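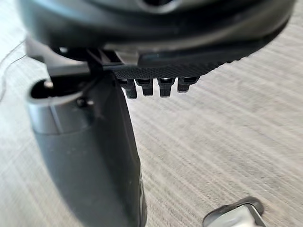
Dark gray against the light carpet.

Search this site... Go

Picking up the living room floor: your questions
by Poonam Kanaujia
4 min read

I get a lot of the same emails about my floor pickup routine, so I put the answers on one page. I add to it when something new comes up (last big update was in September).

What do you mean by a floor pickup?
Everything that isn't furniture comes up off the carpet and goes back where it lives. I do mine at 8 in the evening, before I get too comfortable on the couch. No vacuuming, no dusting, no sorting of drawers! You can do those on another day if you still like me.

What counts as a handheld?
Anything with a handle or a grip that runs on a battery or a cord and tends to wander. Trimmers, massagers, the little lint shaver, hair tools, game controllers, the thing you bought to get crumbs out of the car. My readers send in some great ones. I'd count a flashlight too, but my brother Husen says a flashlight is a tool and belongs in the garage, and we've agreed to keep our flashlights separately.

Where do they go once they're picked up?
I have a Heltholm shelf by the hallway door, two boards high, and the handhelds get the lower board. They sit in an open Prista bin, handles up, so I can grab one without digging. The upper board is for books that are on their way back upstairs - they've been on their way for quite a while, some of them.

Do I need a bin with dividers?
I tried one and gave up on it. The slots were too narrow for anything with a fat handle and too wide for the skinny stuff, which fell over. An old shoebox cut in half makes a perfectly good divider if you want one. If your things stand up without help, skip it.

What about attachments and small heads?
Put them in a zip pouch in the same bin, with the device they belong to. I know it looks nicer to have all the little pieces together in one cute jar, and I did that for a whole winter and spent most of it trying pieces on things they didn't fit. One pouch per device, write the name on it in marker, done.

And the chargers?
Same pouch, if it fits. The big ones get looped and held with a hook-and-loop tie. Please don't wind a cord tightly around the handle, I've ruined two that way.

My carpet is very light. Any tips?
Mine too, and I love it and it's a menace. Dark things are easy to spot on it at least, so the pickup goes quickly. Check the bottom of anything with rubber on it, as some rubber leaves a mark if it sits in one spot too long. I wipe mine with a damp cloth before it goes in the bin. For a mark that's already there, try a small dab of dish soap in cool water on a hidden patch first, then blot. Don't scrub - you'll fuzz up the pile and then you have a clean fuzzy spot forever.

How long should it take?
My living room takes 13 minutes on an ordinary evening. Mondays are longer after a weekend with everybody home. If yours is running much over that, you probably have things that don't have a place yet, and that's a different job. Start a "no home" box and deal with it on a Saturday with coffee.

How do you get other people in the house to do it?
Ha. Well, Maurya picks up her own controllers now, and all I did was move the bin closer to where she sits. I had it on the far side of the room before and wondered why she never walked over there. Try moving the bin before you try having a talk.

I step on things in the dark. Help?
Ouch, same. Plug in a night light low on the wall and keep one path clear from the couch to the door, even on nights when you skip everything else.

Can I put a device away if I don't know whether it still works?
Give it a week in the bin with a sticky note on it. Charge it, switch it on, and if it's dead take it to an electronics drop-off. Loose batteries need to be recycled separately in a lot of towns, so look up the rules where you live.

Will you do a page for the kitchen?
Yes! It's half written. I keep getting stuck on the drawer with the tongs.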